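So the desk is finally in! I know I've been going on about it since last July, and a few of you (hi, Gemma Tindall) have asked whether it was ever going to show up or if I'd made the whole thing up. It came out of an office clearance over in Mellor, I paid 80 dollars for it, and Sofia Lobo and I got it up the stairs with one wall scrape between us. Not bad!

I love the wood so much. It's this pale, blond color with soft streaky grain, and after years of working on a black glass thing that showed every single crumb I could just sit and look at it. Which I did, for most of a morning, instead of answering email.

The one thing I went back and forth on was covering it. I write hard, I put mugs down without thinking, and I know myself. My mom said get a big leather blotter, but then why buy pretty wood? So I went with a frosted plastic sheet, the kind with rounded corners, and you can still see the grain through it, just a little milkier. It lies flat, too, and my pen doesn't skip on it the way it did on the old glass.

Next up is the drawer situation. I have 31 pens and I'm keeping maybe six. Send me your drawer divider opinions, please, I'm starting from zero.

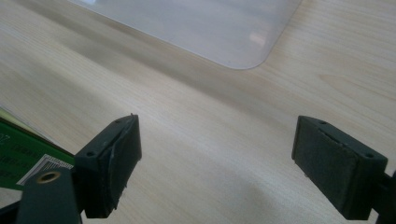 *Blond wood and the frosted sheet, up close*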